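Skitier Interlocking Rubber Floor Tile
Helano Flooring Supply - Commercial and Institutional Products

Product overview

The Skitier tile is a heavy rubber floor tile for weight rooms, locker rooms, school corridors and other areas that receive steady foot traffic. It is laid without adhesive on a level subfloor and may be lifted and relaid when a room changes use. The tile is made at the Helano plant in Sodville and is sold by the carton to schools, municipal buildings and licensed contractors.

Each tile has square, dovetailed edges on all four sides. Border and corner pieces are ordered separately and are supplied in the same colors as the field tile.
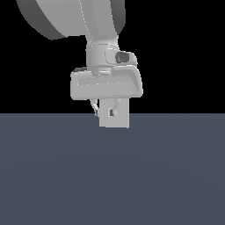

Can Skitier tile be installed over existing vinyl?
Existing vinyl may stay in place if it is firmly bonded, flat and free of wax. Cushioned vinyl must be removed before installation.

Colors and finish

Skitier is offered in Slate, Black, Fieldstone and Brick. The finish is matte, with a fine pebbled texture that holds its grip under rubber-soled shoes. Color is carried through the full thickness of the tile, and light scuffs can be buffed out with a white pad. Slight differences in shade occur between production lots. Customers ordering for one large room should request a single lot at the time of purchase.
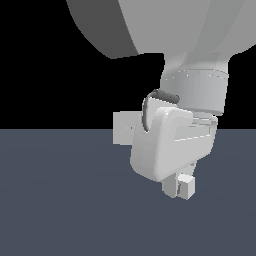
Color selection should be made from a physical sample, under the lighting of the finished room. Helano provides two sample tiles per project at no charge. Screens are a poor guide to the lighter shades in particular - a pale, silvery gray like the one on the large curved arm section shown here may look nearly white on one monitor and much darker on the next. Fieldstone is the color most often returned for this reason, and a sample is strongly advised before a full order is placed.

Ordering and coverage

One carton covers 58 square feet. A full pallet is priced at $3,969, delivered within the regional service area, and mixed-color pallets are available at the same price. Border pieces are not included in the pallet price. Orders should include an allowance for cuts at walls, columns and door frames. 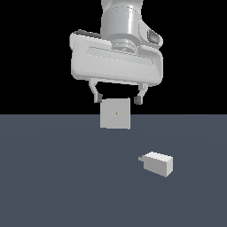
White robot arm and gripper above a slate blue-gray floor.

Installation

Cartons should be opened and the tiles left flat in the room overnight before work begins. Start from the center of the room and work toward the walls, seating each joint with a rubber mallet. Leave an expansion gap at all fixed surfaces and cover it with wall base. Adhesive is required only at exterior doorways and on ramps.

The Navaratnam Recreation Center installed 1,124 tiles in its weight room and adjoining hallway using this method, with no adhesive in the main room.

Care

Sweep or vacuum daily. Damp mop with a neutral cleaner and allow the floor to dry fully before reopening the area. Solvents, pine oil and petroleum-based products will damage the surface and void the warranty.
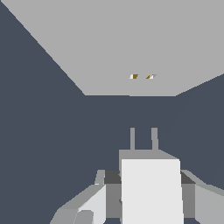

Light-gray tabletop with two small objects near its edge.

Warranty and returns

Skitier tile is warranted against splitting and separation at the joints under normal indoor use. Unopened cartons may be returned with the original packing slip. Cut tiles and special-order colors are not returnable. Warranty claims must include the lot number printed on the carton label.

Prices on this page are effective February 22, 2026. Samples and written quotations may be requested from the Sodville sales office.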